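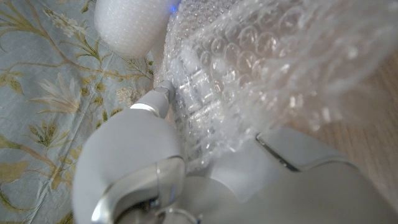

What happens when a gripper loses its force reading while it is holding something?
The finger drive holds its last position, the arm stops where it is, and the cell waits for a person to release the load by hand.

Company > About us > Who we are and how we handle faults

28/09/2024
By Celeste Matos

Search this site Enter keyword Go

Flundness tests and repairs grippers for packing lines that handle fragile goods. We work on the finger, the drive, the wrist wiring and the control software. We do not build arms. Customers send us units that have dropped, crushed or failed to release a product, and we return them with a written fault report.

The hold rule described at the top of this page dates from a failure in our own shop. In April a unit under long-run test for Zanden closed on a wrapped glass part and kept closing. The force signal had frozen at a low value. The controller read that value as a weak grip and raised the drive current until the part broke. The run had reached cycle 166. Mizanur Liyanage was at the bench and pressed the stop. He was not hurt, but the guard had been left open for cable access, and glass reached the floor on the operator side.

Lahcen Bensaid traced the fault to a cracked solder joint on the sensor board. The joint opened when the wrist turned past a certain angle. The software had no check for a value that never changed, so a dead sensor and a steady grip looked the same to it. We treated the missing check as the main fault and the joint as the trigger.

Three changes followed. The controller now compares force against finger travel and faults if one moves without the other. Drive current has a fixed ceiling set in hardware, which the software cannot raise. The guard switch can no longer be bypassed with a key; cable work is done with the drive power off.

Every repaired unit now runs nearly 100 grip cycles on soft wrapped goods before it goes near glass. Bubble wrap is a hard case for a force check. It yields, then stiffens, and a slow sensor can miss the change. Limits for this test are kept by Asanka Cassim and are reissued when a finger design changes.

The shop has 6 test cells. 2 are reserved for returned units with an open safety report, and these are not used for other work until the report is signed. Yabsira Gudeta signs for Flundness. On joint jobs with Barua, their engineer signs as well.

Fault reports go to the customer in full, including faults we caused. The Zanden report is available on request — ask for the sensor board report by name.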